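Fórum > TV e Famosos > Reality shows

Tópico: separação do casal de Westcombe, alguém acredita na versão "amigável"?

mari_sofa
gente acabei de ver o comunicado. "seguimos com carinho e respeito", aquele texto de sempre. só que em março os dois tavam renovando votos no especial, com vestido, 300 convidados e o cachorro levando aliança!! 2 meses depois acabou? alguma coisa aconteceu na gravação da temporada nova, certeza

tiago_zap
aconteceu que o especial foi gravado bem antes. programa de casal é assim, vai ao ar quando a emissora quer. já deviam estar separados faz tempo

mari_sofa
mas ela postou foto da viagem outro dia. de aliança

lulu.do.controle
foto velha. olha o cabelo dela, tava mais curto no reencontro

pipoca22
O podcast Usano falou disso semana passada, que ele já tava morando em outro apto. ninguém deu bola pq eles erram muito

tiago_zap
erram muito é elogio kkkk. disseram que ela ia sair do programa e ela renovou

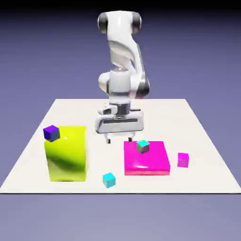
pipoca22
erraram essa, acertaram o divórcio da outra temporada. e acertaram a briga do jantar tb, antes de passar. vou continuar ouvindo

dona_neuza_tv
Tenho 22 anos de casada e digo: renovar voto na televisão é sinal de crise. Minha irmã fez festa de renovação e separou em seguida. sem tv nem nada

lulu.do.controle
dona neuza discordo, tem casal que renova e fica ótimo. o problema desses dois era ele não suportar a fama dela. no episódio da loja dava pra ver a cara dele

mari_sofa
siiim a cara dele na loja. e ela lá toda feliz com o contrato da Dasimus

tiago_zap
vcs tão julgando casamento por edição de 40 segundos. a pessoa faz careta pq tá com fome e vira vilão

lulu.do.controle
careta de fome em quatro episódios seguidos, tiago?

tiago_zap
eu faço

pipoca22
alguem assinou o pacote com a reunião completa? tão cobrando 199 no anual, achei um absurdo pra ver gente chorando em sofá branco

dona_neuza_tv
Não assinei. Espero passar na aberta.

mari_sofa
eu assinei (não me julguem). a reunião tem roughly nada sobre eles, cortaram quase tudo. ele fala duas frases e ela olha pro lado. deve ter advogado no meio
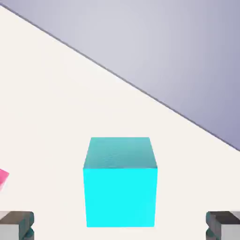 Cubo ciano sobre a mesa, entre os dois dedos da garra

lulu.do.controle
se cortaram é pq vem especial da separação. anota

tiago_zap
aí concordo. vão espremer até o fim

pipoca22
e ela com a Baranauskienė, aquela marca de joia? a campanha era de casal, os dois com anel combinando. vai ter que regravar tudo né

mari_sofa
nossa nem tinha pensado. tiraram o video do perfil dela, fui ver agora e não ta mais lá

tiago_zap
ou ela arquivou. não quer dizer que perdeu contrato

dona_neuza_tv
Eu só tenho pena do cachorro. Com quem fica?

lulu.do.controle
com ela, ele é alérgico, falou na primeira temporada

pipoca22
falou que era alérgico a gato. vou rever o ep hj a noite e volto aqui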